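Budget for hand-held grippers for a fruit sorting task: what am I missing?

Asked November 5, 2024, in Equipment and Purchasing
Tags: grippers, budgeting, demonstrations, consumables

I am putting together a purchase request for a small manipulation project at Mostgate. The work is collecting demonstrations of mixed items being moved in and out of a tray: soft fruit, firm fruit, sponge and cork. We want hand-held grippers first and an arm later, if the results justify one.

The ceiling is 3000 for the first phase, excluding the computer, which we already have. I have a quote from Sarker for a pair of assembled grippers and a cheaper one from Tazi for kits. Storage and mounting hardware are listed separately on both.

Questions:
Is one pair enough, or should I budget for a spare?
What share should go to pads and other wearing parts?
Are the kits worth the saving if we have to put them together ourselves?

The order has to be in before January as the money does not carry over.

Answer 1 (accepted)

Buy the pair and one further unit as a spare, so 3 in total. With two people working, or one person using both hands, a single failed linkage stops the whole session. Mixed suppliers are a false saving, as the pads and screws are unlikely to interchange and your recordings will then contain two different jaw geometries. Choose one and stay with it.

For wearing parts I would set aside 200 in the first phase. Pads are the main item. Ribbed ones collect juice and grit between the ribs and need washing at the end of each day. Ask for the price of pads sold separately before you sign anything. Sarker did not list them when I last bought there and I had to telephone.

Things commonly left off the first request:
Spare jaw screws and the correct driver
A second charger or power supply
Storage, at least twice what you estimate
Trays with a raised rim, so round items stay where you put them
Produce, which has to be replaced weekly and is usually refused as an equipment cost, so put it under a different heading
Delivery and import charges, quoted separately by Tazi

On the kits: our first took 19 hours to assemble and align. The later ones were quicker. If your labour is charged to the same budget, the kit is not cheaper.

Before fixing the pad specification, write down the softest and the smallest item you intend to handle. Those two decide most of it. Our own item set is close to yours.
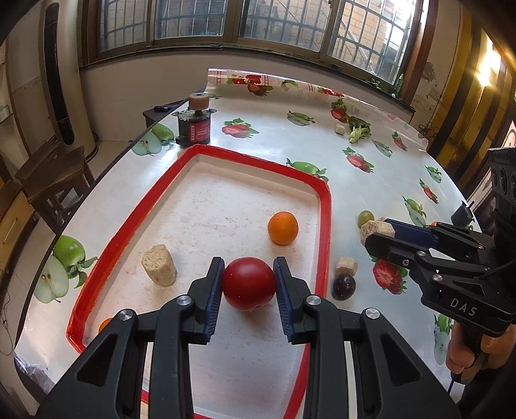

Tomato between ribbed pads over the red-rimmed tray; a second gripper, at right, has a piece of sponge.

Cork and sponge are cheap, keep indefinitely and are suitable for training new operators. Do that before spending money on fruit.

Answer 2

Agree about the spare. I would not agree about avoiding kits. We built ours from the Tazi kit and the benefit is that you can repair it without sending it back. Depends who you have available.

Also look at Vomeo for trays and mounts. Their lead times are long, so order early if you are working to a year end.

Answer 3

Why not just hire an arm for a month and skip the hand-held stage?

Comment on Answer 3: The question says 3000 for the phase. Hire plus insurance was over that when we asked, and the demonstrations are wanted before the arm is chosen.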